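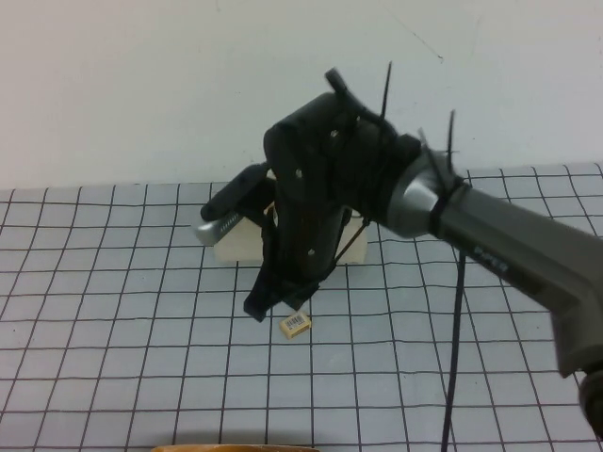

Spreadsheet prints at the wrong scale, grid squares come out too small

Posted by Kourkoulas in Printing and Paper

I make my own grid sheets in a spreadsheet and print them on plain letter paper. Each cell is set to 0.5 inch square. On screen the ruler agrees. On paper, 10 cells measure 4.85 inches along the long side and the same across, so the error is even in both directions.

Things I have checked:
Paper size is Letter in the spreadsheet and in the printer driver.
Margins are 0.25 inch on all sides.
The print dialog says 100%.
A different printer gives the same result, within what I can read on a steel ruler.

I export to PDF first and print from the PDF viewer. I need the squares to be correct because I use the sheets to lay out sewing patterns, and the pieces end up short. I have 500 sheets of heavier paper ordered and would like to fix this before August.

3 replies

Vukine
5 helpful votes

You have two scale settings and you are only looking at one of them. The spreadsheet writes the PDF at its own scale, and the PDF viewer then applies a second one. Your 10 cells should be 5 inches. 4.85 divided by 5 is 0.97, so something is shrinking the page to 97%. That is a typical value for "Fit" or "Shrink oversized pages" in a viewer. The exact number depends on the unprintable border of the printer, and two printers with similar borders will give similar results.

Do it in this order:

Open the PDF and look at the document properties. Page size should read 8.5 x 11 in. If it reads 8.27 x 11.69 in, the export used A4 and you need to fix that first.
In the viewer's print dialog, choose "Actual size". Typing 100 in the custom box does the same thing in most viewers.
Turn off borderless printing in the driver. Borderless mode enlarges the page slightly and will give you an error the other way.
Print one sheet and measure the longest run of cells that fits -- a long run makes a small error easier to read.

If it is still off after that, check the page setup in the spreadsheet for "Fit to 1 page wide". That setting overrides the percentage, and some programs leave the old percentage showing in gray.

Sodasik

just use a graph paper website, there are loads of them. I printed mine from one and it was fine, didn't measure it though

Kalura

Vukine covers the scaling. Two additions.

Column width in a spreadsheet is often stored in character units and converted using the default font. Change the font and the column changes with it. Row height is stored in points, so it stays put. If your cells print slightly wider than they are tall after you fix the scale, that is the cause. Drawing the grid in a vector program avoids it. Set the line spacing to 36 points, which is 0.5 inch exactly, and export.

Also, heavier paper can slip in the rollers and print a little short in the feed direction only. Test a sheet of the new stock before you run all 500.

Kourkoulas

Page size was correct. The viewer was set to Fit. With Actual size, 10 cells measure 5 inches both ways. I have not tried the heavier paper yet.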